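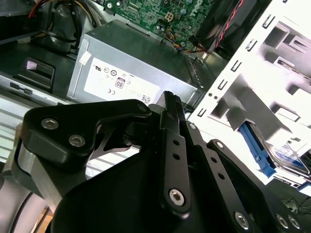

The Relief of Costach is the largest print in our Battles and Sieges range, and the only one in which the general appears to be asking for directions. The original was painted long after the event by an artist who had never seen Costach, a cannon or, judging by the left flank, many horses. It is still a fine thing to hang over a sideboard. Our reproduction comes in a flat-pack black frame held together with hex-socket screws, and the key is taped inside the lid. Please don't use a butter knife. We can tell.

The print is made by Flukley on 300 gsm matt cotton paper, from a new scan by Tahira Bangash. She has taken out the yellow varnish and left in the cracks. The sky is now blue, which has upset two of our regular customers, and the drummer boy behind the gun carriage has got his second foot back.

A folded key to the figures is included, with notes by Rosimeire Batista. She names 18 of the officers and is frank about the ones who were somewhere else at the time.

Frame: black, with hanging wire
Glazing: acrylic
Delivery: allow 8 working days
Also available unframed, rolled in a tube

The companion print, The Surrender at Villska, is out of stock until July. The Lau version, with the extra elephant, has been discontinued.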